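FELVILLE - Kneževič, a maker of tables and desks for schools and offices, will extend the warranty on its Beso line from two years to five, the company said Tuesday. The new terms apply to all Beso tabletops ordered from July onward.

The change follows a review of 1188 service claims. Most involved lifting at the edges, and few involved wear on the top surface itself. The company has since switched to a new edge adhesive and lengthened the pressing cycle at its Felville plant.

"The adhesive was the weak point," said Danica Todorova, head of product engineering. "We changed it, ran the tests again and set the warranty term from the results."

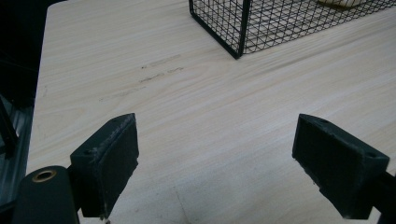

Tabletop in a light wood-grain finish, with a black wire mesh basket.

Under the new terms, Kneževič will repair or replace any top that lifts, splits or warps under normal indoor use. Damage from standing water, solvents or outdoor storage is excluded. Frames and casters keep their present coverage - two years for both.

Claims may be filed by the buyer or by the dealer. A proof of purchase and the order number are required. The company will answer each claim within 6 working days.

Prices for the Beso line will not change. Dealers will receive revised warranty cards with their next shipment.

Press contact: Bastian Görtz, Kneževič, Felville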